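**Safer Roads in Madon – progress report to the Drerkico Fund, October**

We're now past the halfway point and it has been a cracking few months! The grant is paying for speed checks, seat belt talks and bike light giveaways on the Nazari road and the streets that feed into it, and all three are up and running.

Our roadside team has carried out 58 sessions so far, most of them at the school run and the evening rush. Drivers have been far more willing to stop and chat than we expected (one even went home and came back with her son's bike for us to look at). We have spoken to 2490 people in total, against a target of 2000 for the whole year, so we're thrilled with that.
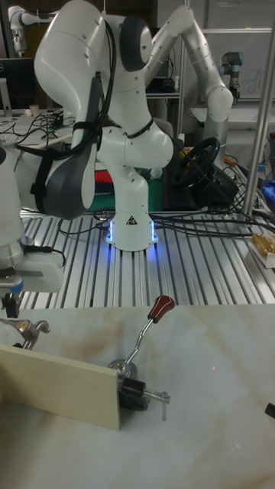 *White arm on its slotted table, with blue status lights at the base.*

Seat belt talks have gone down especially well with the over-60s lunch clubs. The haulage yards are slower – shift patterns make it hard to get everyone in one room – but two have now said yes and we're hoping for a third before winter.

The new crossing at Tikden is the one part running behind. Drainage work has to finish first, and the council has moved the start date twice. We have kept that money aside and would like to carry it over into the next quarter, if you're happy with that. 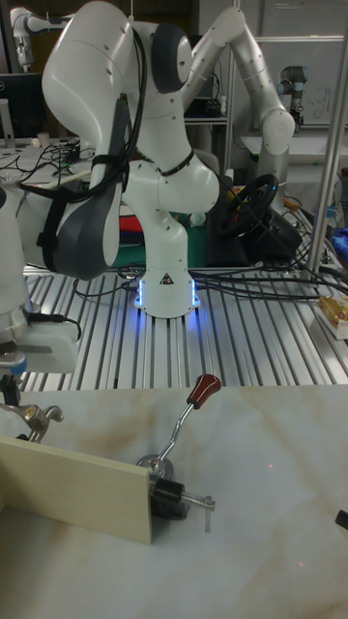
*The arm from base to gripper, with black cables along the upper link.*

**Spending:** on budget for staff time and printing. Bike lights came in a little under, so we ordered extra sets for the dark evenings.

**Next quarter:** 2 more speed display signs on the Nazari road, a night-time visibility walk with the scouts, and a short survey of everyone who left us an email address. Draft survey questions will follow by email, and we'd love your comments on them.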